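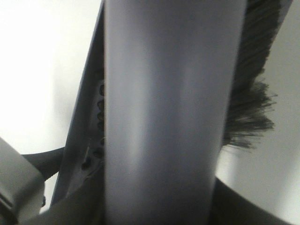 Wrist cam, brush cell — handle close up, bristles on the right

We use cookies to keep you signed in and to remember your ticket filters. Accept all / Manage settings

Ticket 415 — brush pickup drops out, gripper faults on close
Opened by: Rogério Furtado
Cell: Plustow, bench 2
Priority: high (demo Saturday)

Problem: arm goes to the brush, closes, lifts, then throws grip-lost and parks. Not every cycle. Started after the Lasoner firmware went on. Before that the same program ran all week no complaints.

What the job is: pick up brush by the handle, sweep the beans into a pile, put brush back at the basket. Sweep part is fine when it gets that far. It's the pick.

First thing I checked was the finger width. Commanded opening is the same as in the old config. Closing force reads 16 in the new one, old file says 16 too. So no change there, unless the units moved. Asked Camargo (they did the integration), waiting.

Log from this morning, trimmed:
approach ok
descend ok
close cmd sent
grip confirmed
lift
GRIP LOST, delay 200 ms after lift
park

So it thinks it has it. Then it doesn't. Twice the brush landed back on the bench, once it went off the side and I hit the e-stop becuase the arm kept going another second before it parked. That second bothers me more than the drop. Park is supposed to be immediate on grip-lost. Please treat as seperate issue, I'd like a ticket number for it.

Stopped it before the close and had a look down the jaws. Fingers either side of the bar, nothing touching yet. Bar is a bit right of center in the gap, so one finger will land first and push. Don't know if that's enough to cause it. 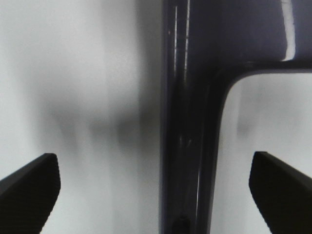 Tried so far

1. Power cycle, arm and controller. No change.
2. Wiped both finger pads with alcohol. Maybe better for a few cycles, then the same fault.
3. Re-taught the pick point. Brush lies across the front rail of the wire basket, rounded end of the handle down on the table. Taught from the open position straight back from it, nothing in the jaws, beans well off to the left so they are out of the path. Fault came back before lunch.
4. Slowed the lift by half. Fewer drops but it still drops. Cycle time now too long for the customer anyway.
5. Swapped the gripper cable for the spare. No change.

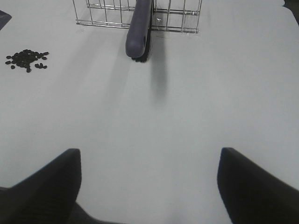 Page 2 of 3

Update, 4:15 pm. Camargo called back. They say the new firmware sets the grip confirm on motor current only and ignores finger position unless you turn it on. Parameter 900 in the Desto panel, default is off. In the old version it was on by default. Not in the release notes, I looked twice.

That fits. One finger lands first, current spikes, controller says grip confirmed, lift starts before the other finger is properly on.

Turned 900 on. Also moved the pick point over a touch so the handle sits in the middle. Should have done the two one at a time, I know, but the demo.

Checked the wrist view again up close on the handle. Blurry at that distance, it always is, the focus is set for the table. Outline is good enough to see where the handle sits, no good for reading anything off the surface.
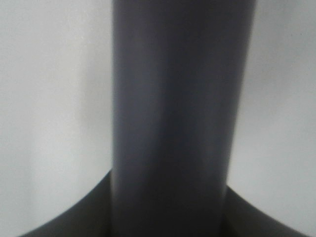 Ran it till the end of shift with the guard closed. No grip-lost. Lift speed back to normal for the last stretch, still ok. I would not call it fixed until it has done a full day.

Still open:
— late park after grip-lost. Did not get to test it since the fault went away. Need to force one, probably by pulling the brush out of the program and faking the signal. Guard stays closed and no hands in the cell until that is done, I put a note on the door.
— ask Lasoner if any other defaults changed. If they flipped one they may have fliped more.
— old config is saved on the cell PC under the Plustow folder, don't overwrite it pls.

Status: monitoring. Do not close.
R.F.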